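Budget for a two-arm folding setup, what am I missing?

Posted 17 Jan 2026 in Equipment & Purchasing

drukura_dan

We run a small rental and wash business for team uniforms and want to try a pair of arms on folding before the September season. Hopkin quoted us for two arms with grippers. The grippers are 1,479 each and the mounting kit is 400. Before I sign, what else should be in the budget? I have a spare steel table and figured I would use that. 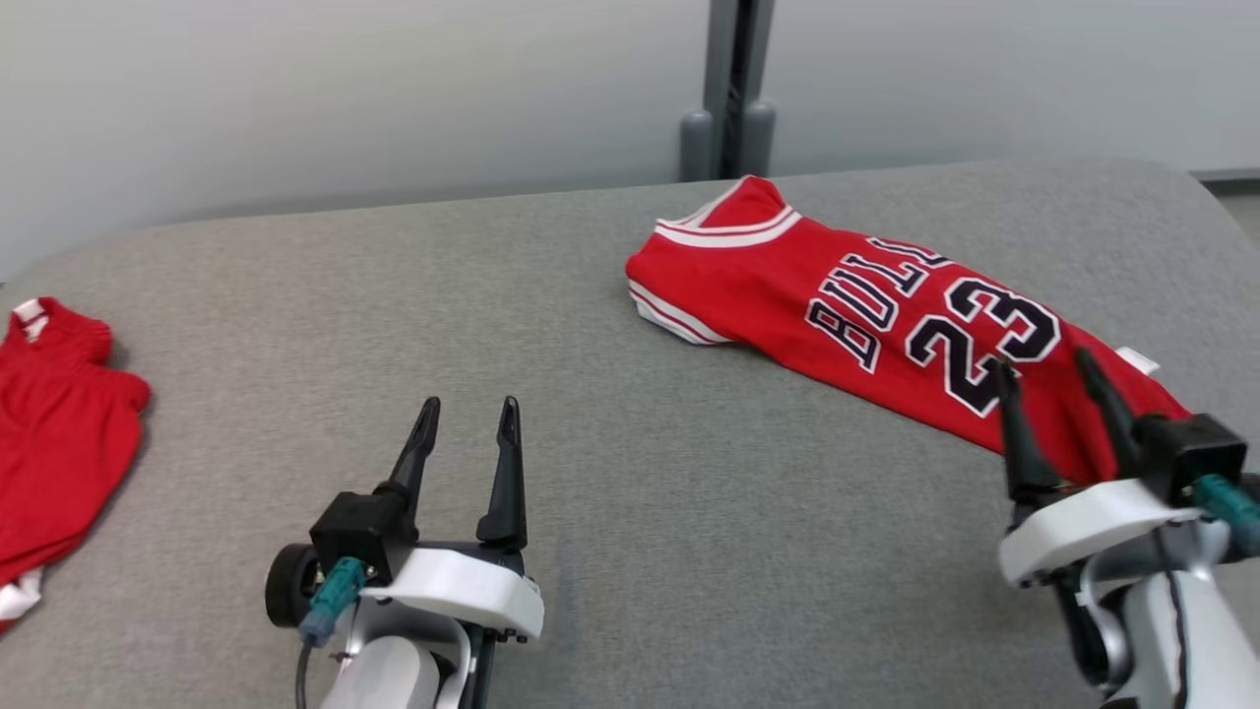 Grippers are where I would spend time before signing. Ask Hopkin what fingertips come in the box and what spares cost. Long pointed fingers like the black ones on ours can press down on the end of a folded jersey near the edge of the table, and for thin fabric I prefer them to wide pads. Buy 4 spare sets up front. Also skip the steel table. Ours has a gray padded top with a rounded front edge, and we budgeted for the upholstery as its own line. Leave room for shorts and jerseys on the same surface, and price spare cables for each gripper. Ask about lead times too. Honach took 30 days to send us one connector.

grimholm_laundry

Does the quote include a controller and an emergency stop? Ours didn't. Get that in writing. Also check the power in the room before anything ships.

foldline7

I'd rent first. Arms are cheap compared to the hours you will put into setup.

sudsandseams

drukura_dan

Thanks. The controller is listed but the stop button is not, so I wrote back to them. No rental option from Hopkin that I can find. Will price a padded top this week.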